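Speaker notes: Keeping old office desktops going
Flendilham repair evening, May session
Speaker: Hauke Janssen

Slot is 38 minutes, then questions. Slides are numbered but I tend to drift, so these notes follow the order I talk in.

Opening (slide 1)

Say hello, say where the toilets are, say the tea is at the back.

I look after the desktops at Rathore, a surveying office in Flendilham. When I started there were 268 machines on the list, and the list was wrong. Most of them were ordinary office towers bought in batches. The talk is about what I do with one when it comes back from somebody's desk: open it, look at it, decide whether it goes out again, gets used for parts or goes to the recycler.

Ask who has had the side off a computer before. Usually half the room. Tell the other half it's easier than changing a bike tyre.

Before you open it (slide 2)

Shut it down properly. Pull the mains lead, then hold the power button in for a few seconds. Then everything else out of the back.

Lay the tower flat with the removable side facing up. People try to work on them standing up and then drop a screw behind the board. Use a bench or a firm table. Carpet is no good.

Touch bare metal on the case before you reach in. I wear a wrist strap at work. Pass mine round here.

Dust (slide 3)

Take it outside. Short bursts, and hold the fan blades still with a finger. Don't use the vacuum cleaner from the cupboard under the stairs.

Mention the tower from the Ernent site office. It had plaster dust packed into the heatsink so tightly that it came out in one piece. It had been shutting itself down every afternoon and the user had got used to going for a walk at three.

Finding your way around (slide 4)

Big board first. Then the power supply, the metal box the mains goes into. Then where the drives live. Everything else is cables between those three.

Take a photo on your phone before unplugging anything. I still do this on every machine.

Power supply: you don't open it. If it's faulty you swap the whole unit. Check the plugs match before ordering, as the big makers often use their own connectors and a shop-bought one may not fit. I've been caught by that twice.

Memory (slide 5)

Easiest upgrade and usually the most useful. Clips back, stick out, new stick in with the notch lined up, press until the clips close. It takes more force than people like.

Four slots on most of our towers. If you only have two sticks, look up which pair of slots to use. It's in the manual, and on some machines there's a diagram inside the side panel.

If it beeps and won't start, take them all out and try one at a time. I had 11 machines in one week with the same complaint and nine of them only needed the memory reseating.

Drives (slide 6)

Swap the old spinning disk for a solid state one and people think you've bought them a new computer. Coloured plastic tabs or carriers are there to be squeezed or pulled. Look for those before you reach for a screwdriver.

Data cable and power cable are different widths and only go in one way round. Pull on the plug – never on the wire.

Somebody will ask about wiping the old disk. Keep it short, there's a handout by the door.

The processor (slide 7)

Slow down for this one.

I only take a processor out if the board is dead and I want the chip, or the chip is dead and I want the board. Heatsink off first, and warm it up by running the machine for ten minutes beforehand, or the old paste holds on. Lever up, frame open, lift the chip straight up by its edges.

On a lot of boards the pins are in the socket, and they bend if you so much as brush them with a sleeve. If the socket is going to stay empty, put the plastic cover back on. If you've lost the cover, find one from a scrap board. I keep a tin of them.

New paste when it goes back together – a blob the size of a pea. Clean the old stuff off both surfaces first.

What I keep and what goes (slide 8)

Keep: memory, solid state drives, working power supplies, drive carriers, screws in a labelled jar.
Don't keep: modems, anything with swollen capacitors, mystery cables.

The rest goes to Skodov, who collect from us every 2 months. Bag the coin batteries separately.

Questions

Likely ones: is it worth doing on a laptop (sometimes), where do I buy parts (handout), will you look at mine (yes, after the tea, bring it to the front table).

Leave the last slide up while people come forward.
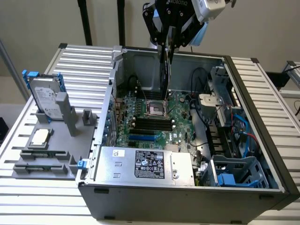 Slide 9. Dell tower on its side with the panel off: empty processor socket, four memory slots, power supply along the bottom.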